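Home recording rules for gripper work take effect Thursday

By Golnar Bahrami

14 shares | 3 comments

A set of working rules for people who record household tasks with hand-held grippers will apply from Thursday to all homes in the Gestow program, the company Garnden confirmed this week. The rules were written over the winter and tested in 63 homes before they were approved.

Hand-held grippers are used to teach robots how to handle ordinary objects such as cloth, cups and shoes. A person holds the tool and does the task, and the recording is later used to train a machine. The work is often done in private homes, and until now each local office gave its own instructions.

"We had good people and many different habits," said Negin Azimi, who led the writing of the rules at Garnden. "One office asked for the bed to be cleared completely, another asked for it to be left as it was. When the recordings came together, we could not compare them."

The new document has 81 points, but most of them are short. The largest part is about privacy. Every adult who lives in the home must sign a consent form before the first session, and this includes adults who will be away at the time. Letters, medicine boxes and school papers have to be moved to another room. Faces are to be covered or blurred before a recording leaves the office, and a person may wear a mask during the work if he or she prefers.

A second part is about the tools. Each gripper must carry a label with its number, and the number has to be written in the session sheet together with the hour. When two grippers are used for one task, both numbers are written. The finger pads should be checked before each session, and a cracked pad must be changed the same day. Sessions with cloth or clothing have their own page. The cloth should be held by the pads only - not by the free hand - from the moment it leaves the surface until it is put down again.

The home itself should stay close to its usual state. Furniture is not to be moved for the recording, except where somebody could fall over it. Daylight is allowed, but the session sheet must say if there is a window in the working area.

Rest time was the subject of the longest discussion. The first draft permitted two hours of work without a pause. After complaints from the recorders, the limit was lowered to one hour, followed by at least 15 minutes of rest. Touran Akbari, who has recorded in her own district since last year, said she asked for this change in writing. "The tool becomes heavy in the wrist," she said. "After lunch you feel it more."

Not everyone is satisfied. Cayetano Goicoechea, a safety adviser at Anine, a smaller firm that follows the same rules by agreement, said the text is still weak on how long recordings may be kept. The present limit is 392 days. He would like to see a shorter period for bedrooms and bathrooms, and he has sent a proposal.

Azimi said the proposal will be read in April, when the first review is planned. Until then, a family can ask for its recordings to be deleted at any time, and the office must answer in two working days.

Offices that have not yet received the printed copy can collect it at the Mazandarani building, second floor, before 4 p.m. Training for new recorders continues there in small groups, led by Niloufar Hosseinzadeh.
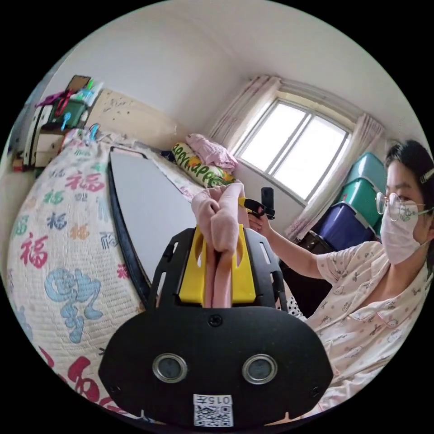
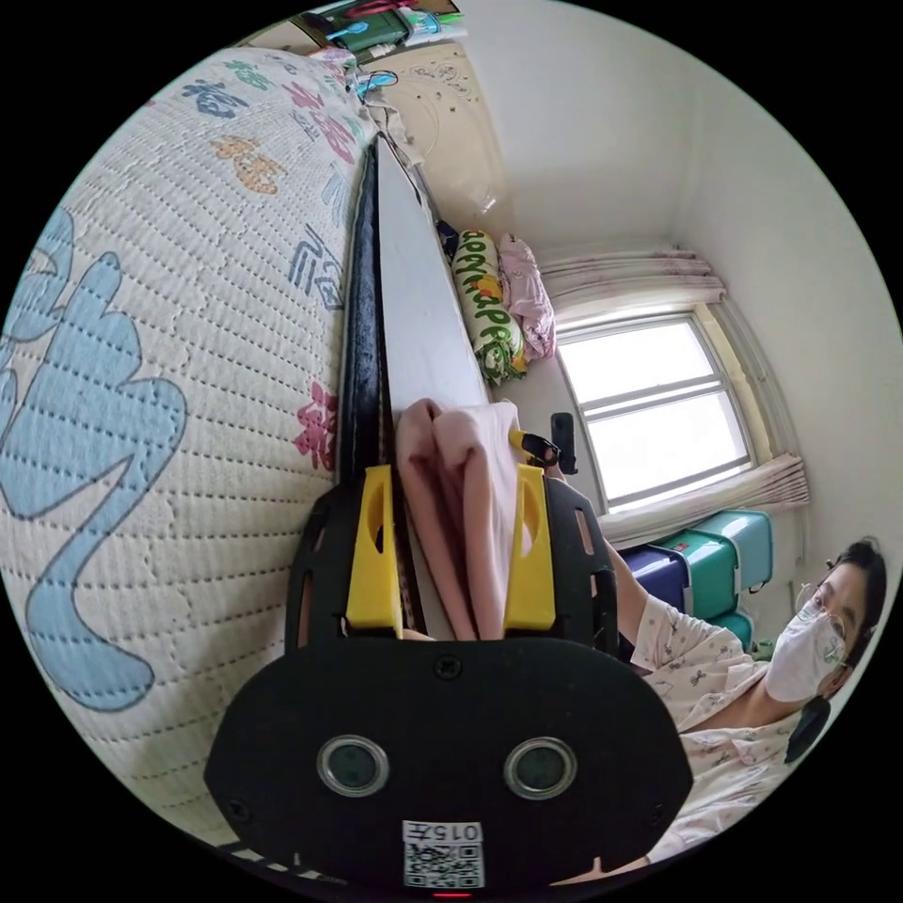
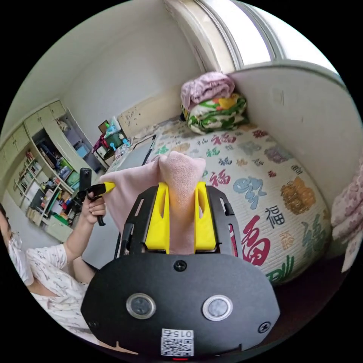
Cloth handling with hand-held grippers in a bedroom. The tool's number label is on the front.

Share this story (14) | Comments (3)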